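Notes to go with the hall and kit checklist for the Keken autumn jumble and swap. I've done this walk-round so many times I could do it asleep, but Rhiannon Parri asked me to write the comments out properly this year, so here goes. Tick, cross or question mark in the box, and please put your initials next to any cross so I know who to ring.

## 1. Ways in and out

- [x] Front doors open fully and stay open on the hooks
- [x] Side door opens from inside with one push
- [ ] Back door clear on both sides
- [x] Ramp free of leaves

The back door gets a cross from me. It opens fine but there were pallets stacked outside it, and I could only get it about halfway before it bumped. I've shifted what I could and left a note for Dudás, whose pallets they are (the greengrocer's, not the garage!). Please look at it again on the morning, from the outside as well. The ramp is good, though I'd still take a broom to it first thing if it's blowing.

## 2. Electrics

- [x] Extension reels fully unwound before use
- [x] No reel plugged into another reel
- [ ] All plugs and leads looked over for splits
- [x] Tea urn on its own socket

I got through 13 leads before I ran out of evening, and two have gone in the bin bag with their plugs cut off. The rest are still in the blue crate and need doing. Run each one through your fingers slowly, bend it a bit near the plug, and if you can see any coloured wire it's finished, don't tape it. The Bravberg steamer is allowed back in as the new lead has been fitted, but it lives on the stage side, well away from where the little ones sit.

## 3. Tables

- [x] Legs locked
- [x] Tops wiped and free of splinters
- [ ] Gap between rows wide enough for a wheelchair

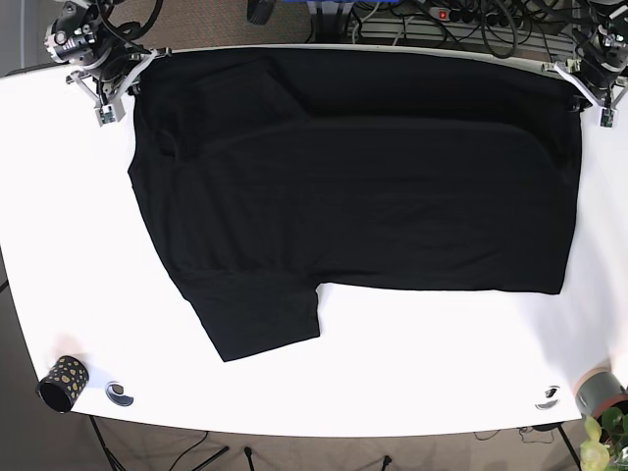

Rows first, then stock, every single time. Last April we did it the other way round and ended up dragging full tables across the floor, and my back remembers it well. Once a table is where it's staying, lay things out flat like the black T-shirt, with a good strip of white tabletop left clear along the near edge, so folk have somewhere to rest a hand or a purse and nothing trails down for a toddler to pull. Coats are the worst for this and are better on the rails. The gap between rows was fine on the left of the hall and too tight on the right, so one table on the right is coming out. I'd sooner lose a table than have someone stuck.

## 4. Rails and hangers

- [x] Castors locked on all rails
- [x] Top bars tightened
- [ ] Weight spread evenly

Kálmán Szénási has been round with the Allen key, bless him, and they're the firmest they've ever been. Spread the winter coats out along each bar. If all the heavy ones end up at one end the whole thing leans, and a leaning rail will go over with a very small nudge. Children's rail at the low setting, please, and away from the doors.

## 5. Floor

- [x] Swept
- [x] Mats flat, no curled corners
- [ ] Loose tile by kitchen hatch fixed

The tile is still loose — it's been reported again, and until it's done there's a chair standing on it with a sign. Leave the chair alone! I know it looks as though it's been forgotten there.

## 6. Sorting and checking the clothes

- [x] Pockets emptied
- [x] Pins and tags removed
- [ ] Cords and drawstrings checked on children's things
- [x] Torn or damp items set aside 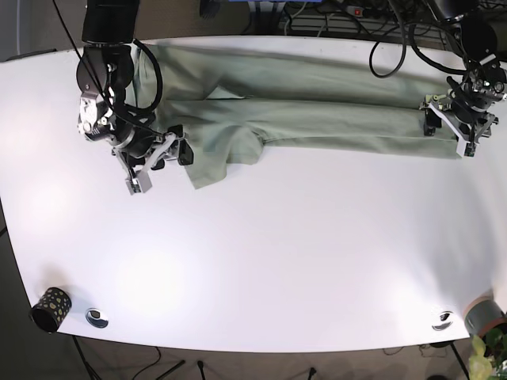

*Page last changed: 25th October*

Pockets, pockets, pockets. Trousers are the ones that catch us out, so go in right to the bottom, both sides, and the back ones too. I've found needles, a razor blade in its paper, a lighter and once a very old boiled sweet. Wear the thick gloves for this and tip whatever you find onto a tray. Lighters go in the metal tin by the sink and get taken home by me at the end.

Cords are the bit still to do. Anything for small children with a cord through the hood comes off the pile, even if it's lovely. You can pull the cord out and put the coat back if the hood still sits properly.

## 7. Heating and kitchen

- [x] Heater guard in place
- [x] Nothing within arm's reach of the heater
- [x] Fire blanket on its hook
- [ ] Extinguisher label in date

The old Furnance heater has had its guard put back on and I gave it a good rattle, no movement at all. It takes an age to warm the hall, so put it on early and don't be tempted to hang anything over it. I couldn't read the date on the kitchen extinguisher label. It might be fine, but I've put a cross until someone with better glasses has had a go.

## 8. First aid and numbers

- [x] First aid box full and unlocked
- [x] Burns gel in date
- [ ] Clicker at front door working

We're allowed 300 in the hall at once, which we've never come near, but somebody has to stand there with the clicker all the same. The one we have sticks. Rhiannon is bringing hers. Plasters have been topped up, and the box is on the shelf to the left of the hatch, lid facing out.

## Still to do before doors open

- Back door, from outside
- Rest of the leads in the blue crate
- One table out on the right
- Hood cords
- Extinguisher date
- Swap the clicker

If you find something that isn't on the list, write it on the back of the sheet and tell me or Kálmán. I'll be there from 7 with the keys.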